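Long Fantasy Series Need a Recap at the Front

Fri 8 September

The fifth Dresunia book came out in February, and I bought it the week it arrived. I read 30 pages and stopped. A woman was standing at a harbor gate with a sealed letter, a man she clearly hated was asking her for it, and I had no idea who either of them was. Both had been in the previous book. One of them, I later found out, had been in all of them.

It had been four years since the last volume. I had read other books in that time, moved to Gustden and given away most of what I owned in paperback, including the first three Dresunia novels. The author had lived with these people every day. I hadn't, and I don't think I'm an unusual reader in that respect.

My view is that any fantasy novel that continues a story should open with a plain summary of what has happened so far. It should be printed in the book, before chapter one, and written by the author or by an editor who knows the series well. Some publishers do this already. Dandley, who publish Dresunia, do not.

The usual answer is that a serious reader will go back and reread. I like rereading. I have read some books every winter since I was a teenager. But the fourth Dresunia book is 800 pages long and has 56 chapters, and it is the middle of a story, so rereading it properly means rereading the three before it too. That is most of a season's reading for someone with a job. It's a fine thing to choose to do. It shouldn't be the price of admission to a new book.

The second answer is that the fans have taken care of it. There are wikis, and the Dresunia one is large and well kept. The trouble is that a wiki is written from the end of the story backward. I looked up the woman at the gate and the first line of her entry told me how she dies. I closed the page, but I had read it by then. A person who wants to know where things stood at the end of book four can't get that from a page that has been updated for book five.

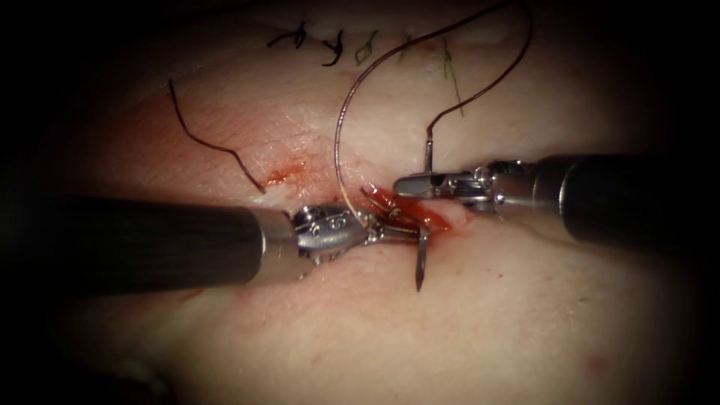
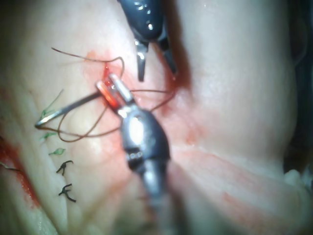
Most authors who leave out a recap try to do the same job inside the story, and I think that usually makes the opening worse. You get two characters telling each other things they both know. You get a prince looking in a mirror and thinking about the siege, his brother's treason and the loss of the northern road, in that order. The new book has to be joined to the old one somehow, and the join needs a tool made for it, in the way that a surgical needle is curved. Dialogue is a poor tool for the work. It has its own purpose, and when it's made to carry four years of plot the reader can feel it straining.

A separate summary takes that weight off the first chapters. The author can start at the harbor gate with the letter, with nothing explained, because anyone who needs the explanation has just read it. Readers who remember everything can turn past it. It takes them a second.

I'd ask for a few things in the way it's written. It should be short. Some 2,000 words would cover the four Dresunia books if the writer was strict about it, and that adds very little to the thickness of a volume like these. It should be in ordinary sentences, told in the order things happened. I have seen recaps done as a letter from a court scribe or as a ballad, and they are fun if you already know the story, which defeats the purpose. It should say who knows what. That is the part I forget first. I can usually remember that the old queen was poisoned. I can't remember whether her daughter has found out.

It should also be fair about what it includes. A minor ferryman who gets a whole sentence in the summary is obviously going to matter in the new book, and some authors object to recaps for that reason. It's a reasonable objection. I would answer it by mentioning a few people who don't come back. And I would rather have a surprise slightly weakened than miss it completely, which is what happens when the ferryman throws off his hood in chapter nine and I have no memory of any ferryman.

A list of characters is not a substitute, by the way. Dresunia has one of those, six pages of it at the back, sorted by noble house. To look someone up you need to know which house they belong to, and if I knew that I wouldn't be looking. The maps are beautiful and I wouldn't give them up, but they tell you where the river is and leave you to remember who burned the bridge.

I asked about this at Liyanage, the bookstore where I bought my copy. The clerk told me people come in asking for the fourth book again when the fifth comes out, having lost or lent the first copy, and that a fair number of them decide to wait until the whole series is done. I understand why. Waiting is bad for the books, though. A series that loses its readers between volumes may not get to its last one, and then there is no finished story for anybody to wait for.

Television worked this out a long time ago. A minute of "previously on" before an episode insults no one, and that is with gaps of a week, sometimes less. Novel readers are asked to go years without it, for stories with ten times as many people in them.

I did go back to the fifth book in the end. I borrowed the fourth from the library, read the last ten chapters and made my own notes on an index card: who had the letter, who wanted it, which brother was alive. The card is still in the book. The new one is very good so far – better than the fourth, I think – and the scene at the gate is excellent once you know why she won't hand the letter over. The sixth has been announced without a date, and I'm keeping the card.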